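From: Angeliki Alexiou
To: Karunaratne House kitchen list
Date: 7/3/26
Subject: Re: Trays for the Sunday suppers

Hello everybody, and sorry for the long silence from my end — my sister was visiting and we did nothing but eat and talk for nine days.

Kenza wrote:

> I like the idea of setting a tray for each person and carrying it
> through, since the big table is spoken for until the end of the
> month. But before we buy a stack of them, could someone lay out a
> whole place setting on one and see what fits? The old brown ones
> from Dravusberg were so narrow that the fork rode on top of the
> plate all the way down the hall. Also, are we doing forks or
> chopsticks? We can't be doing both.

Well, Kenza, I'm going to argue with you a little about that last part, but first the tray. I brought over the one my niece gave me, the cream one with the rabbit saying hi, and I laid it on the gray counter with one of our plain white plates and spent a very pleasant hour fussing. It has rounded corners and a low rim all the way around, so it's easy on the hands, and I do think the rim is enough to stop a fork from sliding off if you don't swing around the doorway the way Gun-woo does.

My feeling is that the plate should go on the left. I know that isn't how a table is set, but the rabbit is over on the right, and it seems a pity to put people's dinner on top of her. With the plate to the left there is a good open stretch beside it where the fork can lie, and she can still be seen. Cups I'd leave off completely. Let people come back for their mugs, or have one person bring those through afterward. We lost a whole cup of tea to the hall rug in February and I can still find the spot.

Mostly the tray and the plate, with the fork in the first one and the chopsticks on the counter in the second: 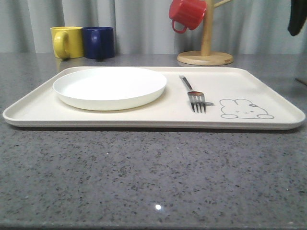
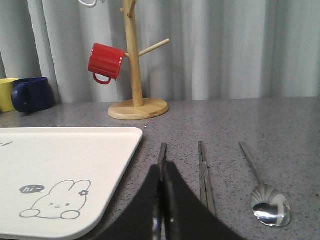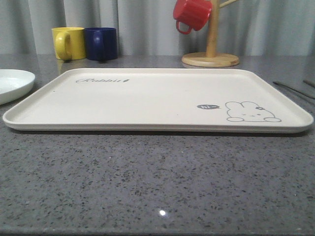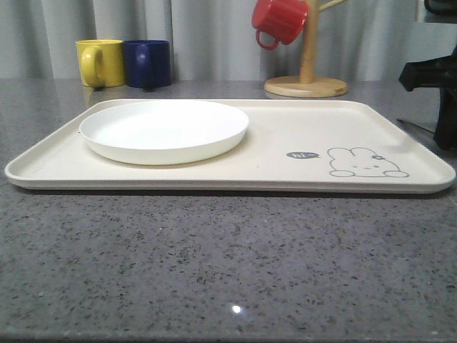 Rajitha Selvanayagam has already written back to me to say that the plate on the left is fine by her, but that she would lay the fork straight up and down, close against the plate, and leave the whole right side free for a small bowl, because there is always soup and we always forget the soup. I have to admit I had forgotten the soup. If the bowl goes on the right then it's goodbye rabbit, but soup is soup, and she'll be there to greet you when you lift it up.

Now, forks and chopsticks. I don't see why we can't do both! The steel chopsticks are in the second drawer with the rubber bands, and they hardly take up any room. Noodle weeks, chopsticks. Everything else, forks. If somebody wants the other kind they can go and get it, and no one needs to make a sign. What I would ask is that the pairs be kept as pairs when they go back in the drawer, as I've been matching them up by length every time and my eyes aren't what they were.

As for buying, Skeretti has plain trays in what looks like the same sort of size, and Tania thought the ones from Nirosex were a bit nicer at the corners but only came in packs. I'd be glad if we could borrow before we buy. If you have a large tray at home that you don't mind lending, bring it on Sunday, put a bit of tape with your name on the underside, and we'll see how far we get. They don't have to match. I'd rather like it if they didn't.

Kenza, could you bring the long dish towels? And does anyone still have my ladle?

Love to all,
Angeliki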